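Speaker notes: Does sorting your stuff make you any faster?
Dirthorpe small business evening, Tuesday, August 27, 2019

Slide 1. Title. Leave it up while people find chairs. Say hello, thank Kazue Katayama for the invite, mention the fire exit.

Slide 2. The claim. Every workplace organization course I've been sent on makes the same promise. Tidy the shop, label everything, and you'll get hours back each week. The Tedesco course handbook says 25 minutes per person per day. I asked where that came from. I got a brochure. Pause here.

Slide 3. What I did about it. I run the repair counter at Zurnuvlow. We fix door locks, coin mechanisms, old vending gear. In December we let Gaëtan reorganize half the parts room and left the other half the way it was, which was bad. Then we wrote down how long each job took, 600 jobs in all. It wasn't a proper study. Say so early, or Fabrice Moulin will say it from the back row.

Slide 4. What we found. The sorted half was quicker for common parts. For odd parts it was slower, and by a fair bit. People knew where the mess was. They didn't know which category Gaëtan had put a bent latch spring in. (He'd put it under "returns, mechanical.") Don't pick on him, he's coming tonight.

Slide 5. Bins. Leave this one up for a while. Solenoids get a bin because we reach for them all the time. That's my whole test for whether a part deserves one. 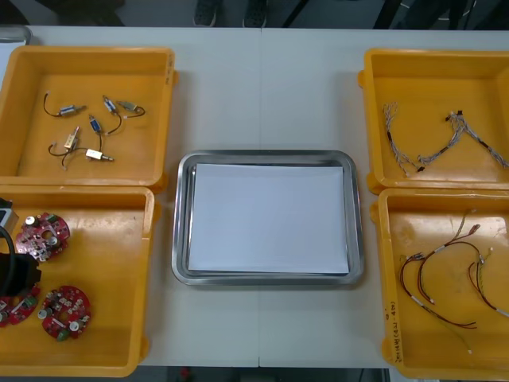 So how many categories should a small shop start with?
Start with 3, and add another only when the same part has gone missing twice.

Slide 6. Labels. I'm not against labels. I'm against the label maker. Kiều Ung spent 2 days printing matching ones for our shelving and half of them were wrong by spring, because the stock changed and the labels were too nice to throw out. A marker does the job. If there's time, tell the story about the drawer marked "Misc. 4" and ask who's seen Misc. 1 through 3.

Slide 7. The software question. Somebody will ask about Dravora. We had the trial. It's fine if one person does all the data entry and never takes a holiday. Ours took a holiday. Don't get drawn into pricing, I don't know it.

Slide 8. What I'd spend money on instead. Better lights. A second good bench vise. A stool that doesn't wobble. None of these come with a certificate for the wall. Check the colour on this slide, the yellow text vanished on the projector last time.

Slide 9. Questions. Évan Lecomte has the roaming mic. If it goes quiet, ask who has been on one of these courses and what they still do a year later. Wait for the answers.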